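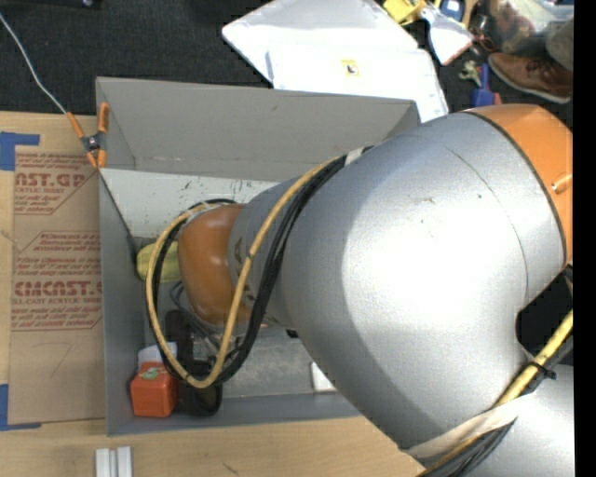 How to Return an Item to the Kollville Tool and Equipment Library

Last updated: 2023-06-24

This page explains how members return borrowed items to the Kollville Tool and Equipment Library. It applies to individual members and to household accounts. Organizations that borrow under a group agreement should follow the return schedule attached to that agreement.

Before you begin

Have your membership card and the loan slip that was issued with the item. The loan slip shows the item number, the due date, and every part that was lent with the item. If you have lost the slip, a copy can be printed at the service desk or from the My Loans section of your account.

Items may be returned by any person on your behalf. The person returning the item does not need to be a member, but must bring the loan slip or the item number.

Step 1. Check the due date

Sign in to your account and open My Loans. The due date is shown beside each item. An item is on time if it is handed in before the service desk closes on that date.

If you need more time, select Renew. Each loan may be renewed 2 times, provided no other member has placed a hold. Renewals cannot be made after the due date has passed. Members without internet access may renew by telephone during opening hours.

Step 2. Clean the item

Remove soil, sawdust, paint, and grease. Wipe electrical items with a dry or slightly damp cloth only. Do not rinse them, and do not place any powered part in water.

Garden tools should be brushed clean and dried. Carpet cleaners must be emptied, rinsed, and left open to dry overnight. Items returned with standing water in the tank will be charged the cleaning fee.

Blades and bits should be wiped but not sharpened. Sharpening is carried out by the library's own workshop, and members who sharpen a blade at home may be asked to pay for a replacement.

Step 3. Remove fuel and batteries

Gasoline-powered items must be returned with an empty tank. Drain any remaining fuel into an approved container at home. Fuel may not be drained in the parking area or anywhere else on library grounds.

Rechargeable batteries supplied by the library should be taken out of the tool and returned in the pouch provided. They do not need to be fully charged. Disposable batteries that you bought yourself should be kept or recycled by you.

If a battery is swollen, leaking, or hot to the touch, do not bring it inside. Telephone the service desk and wait for instructions.

Step 4. Gather all parts

Compare what you have with the loan slip. Parts that are often left behind include chuck keys, hose adapters, guide rails, dust bags, and printed manuals. Cases and carry bags count as parts.

A loan stays open until every part has been received. Late charges continue for the whole item while any listed part is missing, unless you report the part as lost under Step 6.

Step 5. Bring the item to the correct location

Items with a green label may be returned at the main building or at the Brurkus branch. Items with a white label are heavy or require inspection, and may be returned only at the main building. Drive to the loading door on the north side and ring the bell. Staff will help you lift the item if needed.

The outdoor return locker accepts small hand tools only. Powered items, ladders, and anything with a blade longer than the locker shelf must be handed to a member of staff.

The library holds 1,536 items, of which 408 carry a white label. Please check the label color before you travel.

Step 6. Report damage or loss

Tell the staff member about any fault, even a small one, and describe when it began. Ordinary wear is not charged. You will be asked to complete a short form, and the item will be set aside for inspection. If a charge applies, you will receive a letter with the repair cost and the date by which it must be paid.

Lost parts are charged at replacement cost. If the part is found and returned in working order, the charge will be refunded to your account.

Step 7. Obtain your receipt

Wait until the item has been scanned and ask for a receipt. Items placed in the outdoor locker are scanned on the next working day, and receipts for them are sent by email. Keep your receipt until the item no longer appears in My Loans.

If you disagree with a charge

Write to Elżbieta Sikora, Member Accounts, at the main building. Include your membership number, the item number, and a copy of your receipt. Charges under review are not collected, and your borrowing rights are not affected during this time.

Questions about white-label items should be directed to Lena Brzozowska, Equipment Services, extension 436.

Related pages: Placing a Hold; Household Accounts; Schedule of Fees; Donating Equipment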